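Notes from our robotics course project, door-opening task. Team is me, Phong Giáp and Tamara Skoryk. All of it is in simulation so far.

Scene set is 51 rooms, mixed doors and frames. Policy was trained on 477 teleop demos that Tamara and I recorded in December.

Gripper view goes into the policy as is, no rectification. Horizon is useless as a cue at these angles.
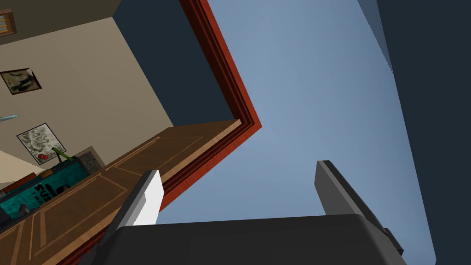
Gripper view: fingers open, paneled door, red frame.

Most of our failures are at the handle. The policy closes early, then pulls on air. Phong wants a contact flag in the observation. I want better demos first.

Second view is from the body. It has both arms and the doorway in it, so we use it for labeling failures by hand. 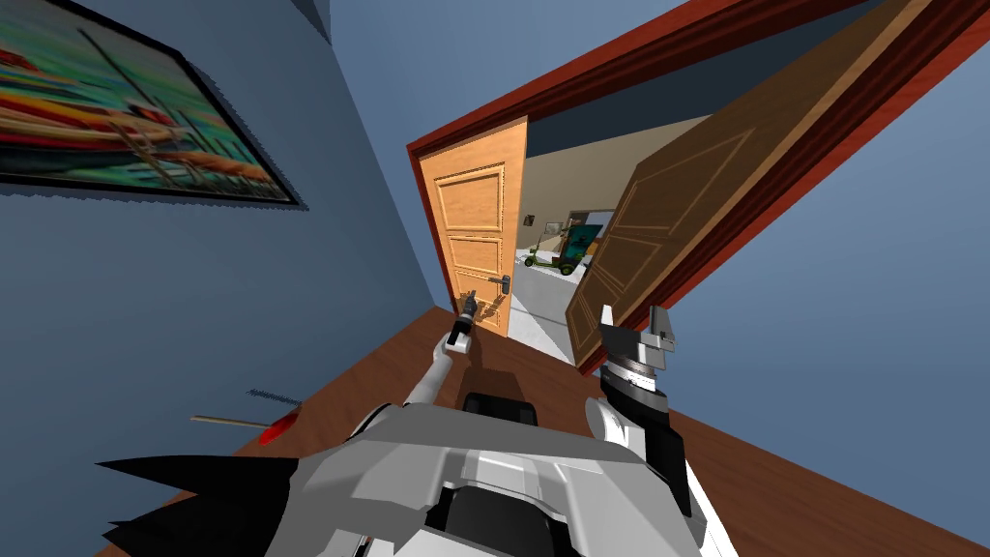

Labeling rule: if the fingers close without touching the lever, it's a miss. If they touch and slip, it's a slip. We had been lumping the two together and the numbers made no sense.

Next run uses 3 seeds per room. Writeup goes to Kedir Wolde for grading on January 6, 2025.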